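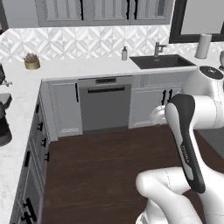

Simulated kitchen, arm on its way to the sink cabinet handles

Are 43 demos of one cupboard worth anything?

Posted by Plotau, 2019-06-18

I'm collecting examples for a policy that opens the doors under a sink, all in simulation, steering the arm by hand. So far I have 43 runs in the same kitchen. My supervisor wants to start training. I'm not convinced – every run has the same grey doors and the same black handles, and I suspect it will just learn this one room. Do I carry on, or stop and change things?

Rerex
Stop and change things. Move the arm's starting pose, shift the cabinets a little, swap the handles, vary the light. I'd take 22 varied runs over 67 near copies. Keep 2 layouts out of training altogether and test on those, otherwise your success rate tells you very little. Also check which handle you go for. If you always pull the same one of the pair, it won't have a clue about the other.

Giáp
just get more data, worked for me

Astidier
"Worked" on what, the same kitchen? I've heard that before. I'd add one thing to Rerex's list: keep the runs where you fumble the grasp and recover. People delete them to look tidy and then wonder why the arm gives up after one miss. And I wouldn't trust any of it on a real cupboard until August at the earliest – simulated hinges are far too polite.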